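Chapter 6
A Place for Everything, and Other Rumours

Every book on running a home contains the sentence "a place for everything, and everything in its place". The authors of this one have used it three times already and are sorry. It is true as far as it goes. It leaves out the kitchen table, where things go when their place is full, or too high up, or still being argued over.

In this chapter you will learn to clear a table by sorting what is on it, and to tell storage from mere stacking. The method follows the Miltholm course, with some of the sterner passages taken out.

6.1 Large flat things

Large flat things are the bullies of any surface. They take up the room of ten small ones and invite other objects to sit on top. Move them first. A light pink one has at least the decency to be noticed.

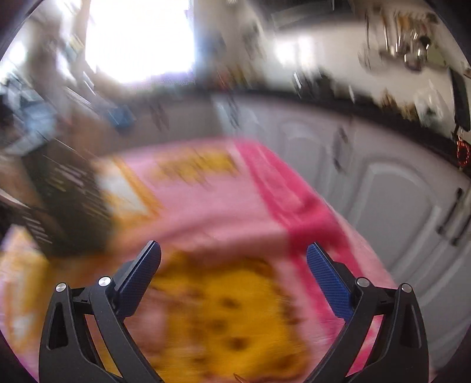
6.2 Small upright things

Long, thin objects behave badly lying down. They roll, they cross, and they slide under whatever you cleared in 6.1. Stand them up in a holder and the trouble mostly stops. Chopsticks are the classic case, and the holder should have openings in its sides so that air can get in after washing.

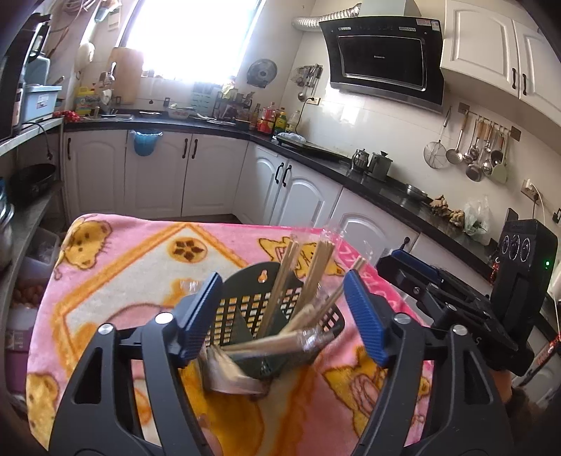 The same rule serves for wooden spoons, pencils and knitting needles, though preferably not in the same pot. Krūmiņa, in her notes for the Filline household course, allows one holder for each kind of thing and no "general" holder at all. We think this harsh, and keep a general holder ourselves. It has a dead torch in it.

Before going on to 6.3, clear one table at home and write down where each object went. "Elsewhere" will not be accepted.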